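Section 4: Setting up the picture and sound

4.1 Before you start

By now the Brilach should be standing on its feet and not on its box. If it is still on its box, go back to Section 2, which was short and had drawings.

You will need:
The remote control
The two batteries you took out of the remote control for the kitchen clock
Your wireless password
34 minutes, most of which belong to step 6

CAUTION: Peel the protective film off the screen before switching on. Many owners leave it in place for years, and then write to us about the bubbles.

4.2 First switch-on

1. Plug the mains lead into the back of the set, then into the wall. The standby light glows red.

2. Press the power button on the remote. If nothing happens, press it once more and wait. Pressing it eleven times will queue eleven instructions, and the set will carry out every one of them.

3. Choose your language. The list is in alphabetical order according to the set, which has its own views on the alphabet.

4. Choose Home or Shop. Pick Home. Shop mode runs the brightness at full and plays a film about waterfalls until you find the menu again.

5. Enter your wireless password with the arrow keys. Capital letters live behind the small arrow at the lower left. So does the pound sign, for reasons lost to us.

6. Let the set update itself. The progress bar will reach 80 per cent quickly and then think about its life. Do not unplug the set during this time, however strong the case for it becomes.

NOTE: If the update stops with message 14, the set has lost the network. Move the router closer, or whatever is standing in front of the router further away. Fish tanks are the usual culprit.

4.3 Picture settings

Out of the box the set uses the Vivid picture, in which grass is a colour not found in grass. To change it:

1. Press Menu, then go to Picture, then Mode.

2. Select Natural. The picture will look dull for two evenings. After that everybody else's television will look wrong.

3. Go to Motion and turn Smooth Action off, unless you like your films to look as though they were shot in a car showroom.

4. Press Back until the menu goes away. There is no Save button. The set saved each change as you made it, including the ones you regret.
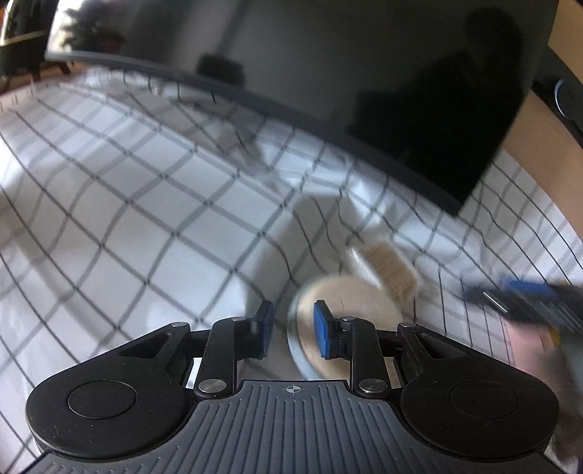
To put everything back as it was, hold Menu and Back together until the word Reset appears. This also wipes your password, so you may enjoy step 5 of 4.2 again.

4.4 Sound

The built-in speakers face backwards and do their best. For ordinary rooms, set Sound to Standard and leave it there.

If you have bought the Prurnness sound bar:

1. Connect it to the socket marked ARC. The other sockets fit the same cable and will give you perfect silence.

2. Go to Sound, then Output, and choose External.

3. If voices arrive after the lips have moved, open Delay and lower the figure one notch at a time. It runs from 0 to 800. Stop when the newsreader looks convincing.

CAUTION: Do not stand the sound bar on top of the set. The top edge is far narrower than it seems from the sofa.

4.5 Cleaning

Switch off and let the screen cool. Wipe with a dry, soft cloth, in straight lines. Window spray, vinegar and the damp sleeve of a jumper all leave marks that show up in night scenes.

For wall mounting, see Section 5. Have the second person ready before you begin reading it.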